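# The Telephone on the Table

*Shared desk telephones are returning to the common rooms of the Gusunden buildings, and residents have begun to use them.*

When the Gusunden residential association reviewed its communal facilities last year, the desk telephone was listed for removal. Few of the instruments had been repaired in a decade, and two had been placed in storage with the cords still wrapped round them. The association nevertheless agreed to a trial of 10 shared telephones, placed in common rooms, workrooms and reading corners across its buildings.

The decision followed a survey of residents, to which 954 households replied. Many reported poor mobile reception on the lower floors, where thick masonry walls weaken the signal. Others said that they wished to make longer calls, to a surgery or a housing office, in some comfort and without watching a battery. A smaller number simply preferred the weight of a proper receiver.

Ramiro Llorente, who oversees the common rooms for the association, was at first doubtful. "We expected complaints about noise," he said. "The questions we received were about where the telephone should stand and how long the cord ought to be."

Those questions have proved worth asking. A desk telephone needs a level surface, a nearby socket and enough free space for a person to write. The guidance issued to each building recommends a square or rectangular table of ordinary height, placed near a wall so that the line can be kept away from the main walkway. Chairs should be movable. Reading matter may share the surface, provided that the receiver can be lifted without disturbing it.

The instruments themselves were obtained through Karnier, a small repair workshop which restores office equipment. Each was opened, cleaned and tested before delivery. The workshop replaced 20 receiver cords in the course of the work, including a number of spares. According to Nattawut Panyasiri, who carried out most of the repairs, the coiled cord is the part that suffers first. It is stretched, twisted and left hanging, and in time the fine wires inside give way near the plug.

His advice is plain. The receiver should be allowed to hang freely now and then, so that the cord may unwind. The casing should be wiped with a cloth that is barely damp, and no cleaning liquid should be sprayed directly on the keys. Drinks are best kept at the far side of the table.

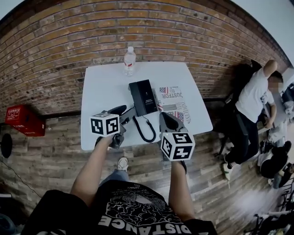

*A black corded telephone shares a white table with a bottle of water and a stack of printed papers.*

Use of the telephones has been steady. The association's records show 2,883 outgoing calls during the trial, most of them short and made in the morning. The Bridberg building accounts for the largest share, followed by Chuensuk, where the telephone was moved twice before residents were satisfied with its position.

Some matters remain to be settled. Residents have asked for a notepad and pencil beside each instrument, and for a printed list of local numbers in larger type. There is also the question of privacy – a common room is seldom silent, and a caller discussing a medical appointment may not wish to be overheard. Screens have been proposed for two of the larger rooms.

The association will consider these requests in August, together with the cost of keeping the lines in service for a further year.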